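Equipment Review: Follenance Clomeo Handheld Tonometer
Marsden Eye Clinic, Bridville
Thursday, August 12, 2010

The clinic purchased two Clomeo handheld tonometers from Follenance last November to supplement the table-mounted unit in the main examination room. The handheld model measures the pressure inside the eye and is intended for patients who cannot comfortably reach a chin rest, including wheelchair users, young children and residents seen during nursing home visits. This review is based on daily use by our optometrists and technicians and is offered to other practices considering a similar purchase.

Measurement and comfort

The Clomeo uses a light, disposable probe and does not require numbing drops. Most patients report a slight tickle or no sensation at all. The instrument takes 5 readings in quick succession and displays the average, together with a warning if the readings vary too widely. In our hands, results for patients with normal pressure agreed closely with those from the table-mounted unit. Agreement was weaker at higher pressures, and our policy remains that any raised reading is repeated on the main instrument before a treatment decision is made.

Positioning requires practice. The forehead rest must be adjusted for each patient, and the probe must be level and centered on the cornea. New technicians needed several sessions before they could obtain a reliable result on the first attempt. The patient must also be seated upright - the Clomeo cannot be used on a patient who is lying down.

Handling and upkeep

The unit is well balanced and the display is easy to read in a dim room. The memory holds the last 700 results, but these cannot be sent directly to our records system and must be entered by hand. This is the main weakness of the product. The carrying case is sturdy, although the compartment for spare probes is too small for a full day of outside visits.

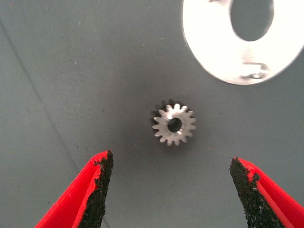

Does the Clomeo need to be returned to Follenance for calibration?

Routine calibration is checked by the unit itself at startup, and it only has to be sent back if the error message remains after the probe base has been cleaned.

Cleaning the probe base takes a few minutes and is described clearly in the manual. Our staff do this every 90 days. Replacement parts ordered from Follenance arrived promptly, and telephone support was courteous.

Recommendation

The clinic considers the Clomeo a sound second instrument for practices that see patients with limited mobility. It is not recommended as the only tonometer in an office that manages glaucoma.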